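Chapter 4
Working Rules for Two-Arm Handling Cells

Most handling faults start before the arm moves. This chapter sets out the rules a cell should meet before a packing task is approved, following the order of the Naidoo checklist.

Rule 1 – one hand holds, the other stays clear until called.
Rule 2 – grip force is set for the part, then tested over 100 cycles.
Rule 3 – the table is inspected every 10 cycles. 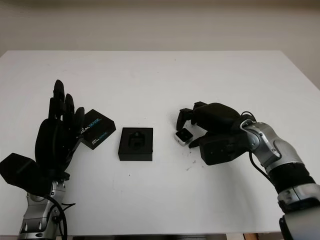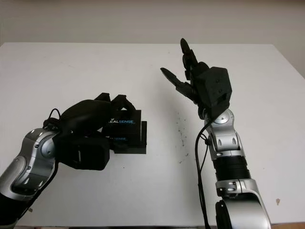
Figure 4.1 Two-arm handling of boxed camera products.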